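# Moving with a visa in process - do I need to tell anyone, and what happens to my interview?

**Araceli Tovar**

Hi everyone! First time posting, long time reader, and this board got me through the first half of my husband's paperwork, so thank you in advance.
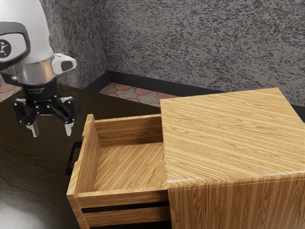 We filed a family petition for him last year (I'm a US citizen, he's applying from abroad, so he'll go through a consulate and not through an office here). The petition was approved, we paid the fees, we uploaded the financial forms and his civil documents, and we got the message saying the case is complete and waiting for an interview date. I danced around the kitchen. Then my landlord sold the building.

So now I'm moving to another state in September, and on top of that my husband has been offered a contract in a different country from the one he's living in now. He'd be there on a work permit for at least a year. It's a good job and we both want him to take it, but I'm scared of knocking over something that has taken us this long to stack up.

What I can't figure out:

- Do I have to report my new address even though I'm a citizen? I've seen people say yes, no, and "only the sponsor," and I AM the sponsor.
- If he moves countries, does his interview move with him? Do we lose our spot in line?
- His police certificate is from where he lives now. Will he need another one from the new place?
- I'm changing jobs when I move. Same kind of work, slightly better pay. Do I have to redo the financial form?

I called the general number on Saturday before I realized they were closed (of course). I've also been reading the instructions on my phone in between shifts and I think I've now read the same page so many times that it has stopped making sense. Any real experience is welcome, even if it's only for one of the four!

---

**cilteo_mom**

Congrats on being documentarily complete, that's a huge step!! We did ours two years ago through the consulate and my sister-in-law is going through it now. Just update your address everywhere and you'll be fine. I moved twice and never had a problem. Don't let him turn down the job!

---

**Tveit**

Oh, I love getting one of these where most of the news is good. I'm not a lawyer, I've only been through this with my own wife and then helped a bunch of people at our church with theirs, so please check what I say against the instructions for your form and your consulate. But we did nearly this exact thing - she moved countries after our case was complete - and I kept notes the whole way, so let me go through them.

**Your address.** The confusion comes from there being two separate duties that people mix together. Noncitizens living in the US generally have to report a move to the immigration agency within ten days. As a citizen you're not under that one. But once you've signed an affidavit of support as a sponsor, there's a different form (the I-865) for telling the government when a sponsor moves, and that duty starts once the person you sponsored becomes a permanent resident. He isn't one yet. So for you, right now, it's a practical matter: you want mail and messages to find you. Log in to your visa center account and see whether it lets you change the contact details yourself. If it doesn't, send the change through their public inquiry form with your case number, his full name and date of birth, and your name as petitioner. I'd also put in a mail forward at the post office. Then, after he arrives and has his green card, put the I-865 on your calendar for any move after that. You have 30 days from the date you move. I have a sticky note about it inside a kitchen cupboard door and it has already saved me once!

**His interview.** No, it doesn't follow him by itself. The case is assigned to a post, and it stays there until somebody changes it. If you haven't been given a date yet, the visa center is still holding the file and you ask them. If the date has been set and the file has gone to the consulate, then you're dealing with the consulates, and usually it's the new one you write to, because they have to agree to take it. Some posts have a page just for transfers, with their own list of what they want to see. They'll want proof that he really lives there, so the work permit and a lease, that sort of thing. A job offer on its own may not be enough.

Please look up the current rule on where immigrant visa applicants are expected to interview before you decide anything. It has changed, the posts have been paying much more attention to residence, and what was fine for us may be handled differently now.

As for losing your place: if he's in the immediate relative category (spouse of a citizen, which from your post he is), there's no yearly cap to wait on, so there isn't a "line" in the way there is for brothers and sisters. What you're waiting for is an appointment at a particular post. Some are quick and some are painfully slow. When we transferred, we went from a post that was scheduling fast to one that wasn't, and it cost us several months. I'd still do it again, because her flights home for the interview and medical would have wiped out her savings. But compare the two before you write to anybody! There's a scheduling tool on the State Department's site that shows how the posts are doing.

Another thing you can weigh is whether he gets his date before the contract starts, or whether the employer would give him two weeks to travel back. A friend from Sernthorpe asked her husband's boss flat out and he said yes on the phone. Whether the old post will still see him once he's living elsewhere is a question for that post, so get their reply in writing.

**Police certificates.** It depends on how long he's been in each place. The usual rule for someone 16 or older is: the country of nationality if he's lived there more than six months, the country where he lives now if he's been there more than six months, and any other country where he lived for 12 months or more. So if he interviews soon after moving, he may not need one from the new place at all. If he interviews a year in, he'll need it, and he should apply early. The ones you already have can also age out (ours had a two-year limit, with an exception if she'd never gone back to that country after it was issued). My wife's second certificate was the slowest piece of paper in the whole case, and she had to mail fingerprints to get it.

**Your job.** You don't automatically have to start over. What matters is that at the interview the officer can see you meet the income level. Have him carry a letter from your new employer with your start date and salary, your most recent pay stubs, and your latest tax transcript. If a new tax year has rolled over by then, bring that one too. If the pay had gone down I'd tell you to look at a fresh I-864 or a joint sponsor, but better pay is an easy conversation. Some people sign a new I-864 anyway so the employer and address match, and have him carry it along. I would, since it costs nothing but an evening.

**Money to set aside.** I can't give you yours, but for us the transfer itself was free. The second certificate with courier and prints came to about 200 dollars. The medical has to be done with a doctor approved for the country where he interviews, so don't let him do it in the old country "to get it out of the way" if you plan to transfer. We know a couple who did just that and paid for it twice.

What I'd do in your shoes, in this order:

1. Check the wait at both posts.
2. Read the new post's page on transfers and on who they'll accept.
3. Ask for the transfer in writing only once he has the permit in hand, and save the reply.
4. Update your own contact details the week you move.
5. Start a folder for the new pay stubs.

And tell him congratulations on the job! You two sound like you're doing great.

---

**risico1000**

Agree with most of the above but be careful with "no yearly cap so no line." True for the visa number, but I waited 11 months after complete at a backed-up post and it sure felt like a line to me lol. Also check your spam folder. My interview letter went there and I found it nine days before the appointment. Had to beg for a medical slot.

One more: if he changes his passport because of the new work permit, update that too. The number on the DS-260 won't match and they'll need to reopen the form so he can fix it. Not a disaster, takes a few minutes at the window, but nicer to do before.

---

**Araceli Tovar**

Wow, thank you all so much! Tveit, I read your answer out loud to my husband over the phone and he made me stop so he could get a pen. We had no idea about the medical, and he was this close to booking it for next week.

I checked the two posts at lunch and the new one is actually a little faster, so we're leaning toward the transfer as soon as he has the permit. And risico1000, I looked in my spam folder. No interview letter, but there was a message from the visa center confirming the fee payment from months ago, so I've marked them as a safe sender now.

Last little one if anyone's still around: is a lease in his company's name okay as proof he lives there, or does it need to be in his?

---

**Tveit**

We used a company lease! My wife's employer added a short signed letter saying she was the one living in the unit, and the post took both together. Ask yours first, they do differ. Please come back and tell us when he gets his date!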